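Kisine Floor Tile, Setup Sheet (cont.)

4. Let the tiles sit in the room overnight. Lay flat, not on edge.

5. Snap a chalk line wall to wall. Start at the center, work out.

6. Two colors? Alternate every square, orange then green. Check each row befor you press down.

NOTE: adhesive sets in 90 minutes. Don't mix more than you can use.

CAUTION: open a window. No pilot lights on.

7. Roll the whole floor, both directions. Wipe up squeeze-out rihgt away.

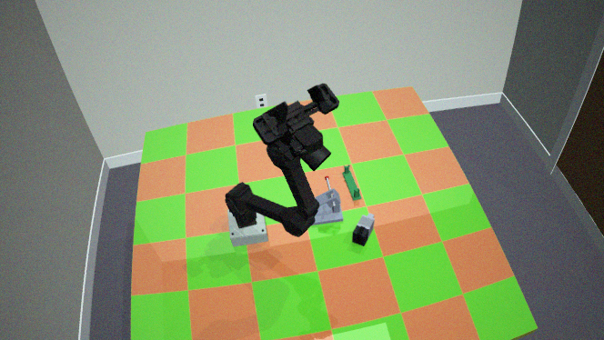
8. Stay off it for 14 hours. Trim goes on last.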